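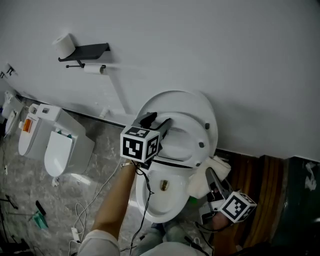 Good morning. I want to talk about water bills in older rental buildings, and why they go up when the tenants haven't changed anything. At Juška we read meters for 60 buildings, most of them put up before anyone thought about metering each apartment. The usual suspect is the toilet. A white bowl with the lid and seat both up, like the one on the slide, tells you nothing about the valve in the tank. A slow leak there can run for months.

02/09/2024
By Kristýna Trnka
3 min read

Next, the Avell building. In January the night reading was 300 gallons with most people asleep. Bořivoj Hudec went door to door with dye tablets – one per tank, wait, check for color. Three tanks leaked. New flappers went in the same week.

Pause for questions on dye tablets.

Then billing. Owners split the total by floor area, so a leak on the second floor is paid for on the fifth. Show the 625 dollar bill. Ask who in the room would have called about it.

Last point – read the meter at night, twice, and write both numbers down. Handouts are by the door.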